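Galtex open day – anyone else go? (the folding/handling demo)
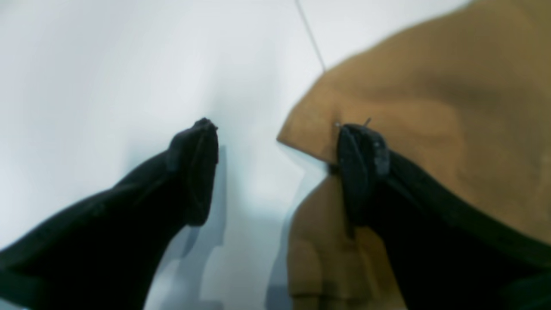
Wrist camera view, right finger on the tan stuff, left finger not touching yet.

wexler_bench
Went to the Galtex open day in October, at their Tolturcombe building. The draw for me was the soft material handling cell, which they've been hyping on their mailing list since spring. Picture at the top is the wrist view.

My short version: nice people, decent coffee, and I don't believe the headline number. The handout says "up to 500 picks an hour on flexible goods." I stood there with my phone timer going and got 9 picks in ten minutes. You can do that math yourselves.

12 comments · 3 shares

plumbline77
Was that with them stopping to talk, though? Demos always run slow. They slow the arm down on purpose when there's a crowd.

wexler_bench
Some of it was talking, sure. I stopped the timer whenever the presenter stopped the arm. Still 9. And if the safe speed for visitors is that far below the handout speed, then put both numbers on the handout.

Marnie_K
I was there in the morning group and I think you're being hard on them. Limp and floppy stuff is a miserable thing to pick. We run a Flonero unit at work that does rigid cartons all day without a hiccup, and the minute you give it anything that bends it's hopeless. The fact that Galtex let people stand there and watch it miss counts for something with me.

wexler_bench
I'll give them that. It missed three times in my group and the presenter didn't try to hide it.

dutchoven
What is the tan material? Looks like felt to me. Or cardboard that somebody folded up.

wexler_bench
I asked and got "a representative flexible good." Asked again and got the same sentence. I couldn't tell you from the picture either. It's got creases in it and the surface looks kind of fibrous, that's all I'd swear to.

plumbline77
See, that would bother me more than the speed. If it's stiff enough to hold a point like that corner does, it's a much easier pick than a T-shirt. The corner is sticking right out over the white. You could grab it with salad tongs.

Marnie_K
They had other materials on the side table in my session. Thin stuff too. Did you not see those run?

wexler_bench
Saw them on the table. Didn't see them run. Our group was told the thin samples were "for the afternoon," and I was in the afternoon group.

Marnie_K
Huh. We were told they'd be in the afternoon too. OK, that's not great.

tobacco_barn
Can somebody tell me what the little wire is, top of the right fingertip? Tiny thing, you can see a glint on it. Sensor lead?

dutchoven
Could be a loose strand of anything. Wouldn't read much into it.

tobacco_barn
I'd read something into it if I was the one buying. We had a Štefanec gripper where the pad lining started letting go and it caught on everything. Cost us 539 for a pair of pads, plus the wait. Those specks and scuffs on the same pad say it's seen some use.

plumbline77
Scuffs are fine. I'd trust a scuffed pad over one that came out of the box that morning.

wexler_bench
I wish I'd asked about pad life. I asked about everything else. Somebody in my group did get a number for the total hours on the cell – 3000, according to the presenter – but whether that's the fingers or just the arm, no idea. He moved on pretty fast.

edvin_d
Hi, Edvin Dahlgren, I ran the afternoon session, so I'm the one who moved on fast. The 3000 is arm hours. The fingers get swapped more often and I don't have that figure with me. The 500 was measured on one item fed from a fixed spot, and I agree the handout should say so. The thin samples were cut because we were running behind. I can arrange a time for anyone who wants to see them.

wexler_bench
Appreciate you coming on here. Fixed spot, one item, is a very different claim from "flexible goods," and I'd guess most people who took the handout home don't know that. Can I bring my own material?

edvin_d
Yes, within reason. Nothing sticky please.

Marnie_K
Take him up on it and film the whole thing.

plumbline77
And bring a T-shirt. If it does ten shirts in a row out of a heap I'll shut up about tongs.

wexler_bench
Messaged him. I'm bringing shirts, a couple of dish towels and one of those stretchy mattress covers. I'll post the times, misses included.

tobacco_barn
Ask about the pads!!

4 people are following this thread · Share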